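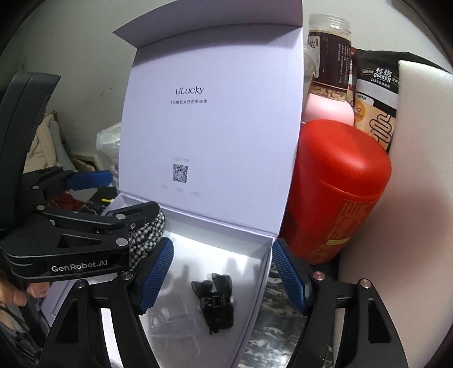

A black bow claw clip in its lavender box

I've been growing my hair out since last May, and I have reached the stage where it does whatever it likes by 3 in the afternoon. My sister says to give it another season. My hairdresser, Ju-won Han, says the same thing but more kindly, and she trims the ends for me at Sakis, the little salon up the hill in Unden (20 minutes on the bus, 22 if the driver stops to chat!).

What I didn't expect was how much I'd think about my grandmother through all this. She wore hers long until she was past eighty, and every night she sat on the edge of the bed and brushed it out, slowly, while I lay there and told her about school. I can still hear the bristles. She kept her pins in an old cough drop tin, and I would give a lot to know where that tin ended up.

So now I brush mine at night too, with the radio on low, and I've started writing down the bits of her stories that come back to me. Last night it was the one about the goat on the ferry, which I had completely forgotten. I'll type it up once I've asked my mother what the goat was called.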